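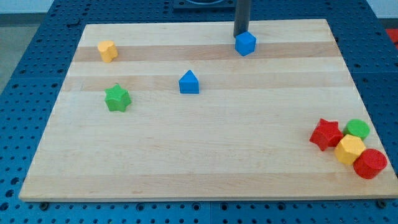 Shona Urquhart replied:
Can't agree with you there, sorry. Mine went from a primary with 37 children in the whole place to Clistier in August and she was absolutely fine going straight in. The first week was a bit wobbly and then she had a gang of friends and I barely heard from her! I think we frighten them more by going on about the "big move" all summer.

povsidemum replied:
Lovely for your daughter Shona but they aren't all like that. My son is at Povside (721 pupils, so hardly the biggest) and he spent most of the first term eating his lunch in the library. I'd have given anything for the extra visits. The question was whether to take up the transition afternoons, and I'd say yes, grab them.

Reet Krūmiņa replied:
Thanks both, this is really helpful, even if I'm more confused than when I started :) To answer the question further up - there are 4 afternoons and they finish at half three, so she'd miss her swimming, and that's the bit causing the rows in our house. She says she's already been to the open evening and doesn't need to go again. I keep thinking about the size of that corridor.

KMacK replied:
Is that the same open evening where the S2s did the tours? Ours got lost and we ended up in the boiler corridor. My two thought it was the best bit of the night.

Reet Krūmiņa replied:
Yes, that one! We got a very serious boy who told us which toilets to avoid. Probably the most useful thing anyone said.

Sorcha Imrie replied:
I work in the office at a different school so take this for what it's worth. The afternoons aren't really about finding your way round, they pick that up in days. They're for meeting the others who'll be in the same form class, especially if she's the only one coming up from her primary. Is she? If there are a few pals going with her I'd be much more relaxed about skipping a couple for the swimming.

Reet Krūmiņa replied:
There are three of them going but one she can't stand and the other is a boy she says "doesn't talk". So sort of on her own, yes.

Shona Urquhart replied:
Ah ok, that does change it a bit. I still wouldn't force all of them. A grumpy child made to sit in a hall missing the thing she loves isn't going to make friends with anybody.

povsidemum replied:
And a child who walks in knowing no one might not either! Swimming will still be there in the autumn. We gave in on everything that spring because we didn't want a fight and I do regret it. I'm not having a go, I just remember how long that term felt.

Shona Urquhart replied:
Fair enough. I only know my own, and she'd talk to a lamp post.

Catherine Pollock replied:
Has anybody asked the school whether you can pick and choose? When my eldest moved to Miklow we wrote to the head of first year and she was very nice about it, just told us which dates had the form class stuff and which were more general. We did two and nobody minded at all. You could also try the swimming club, ours let us swap to the later group for a few weeks (chaos with the tea but we managed).

Reet Krūmiņa replied:
Catherine, no, it never even crossed my mind to ask! I'd assumed it was all or nothing from the way the letter was written. I'll email them tonight.

KMacK replied:
Ring them. I emailed about the bus pass and I'm still waiting.

Sorcha Imrie replied:
Speaking for school offices everywhere, please email :) But put the child's name and primary in the subject line and it'll get to the right person a lot quicker.

Reet Krūmiņa replied:
Emailed, with name and primary in the subject as instructed. Also told her she might only have to do two and she's stopped slamming doors for now. Does anyone know if they wear uniform to these things or just their own clothes?

povsidemum replied:
Primary uniform when mine went, but that was Povside, so I'd check.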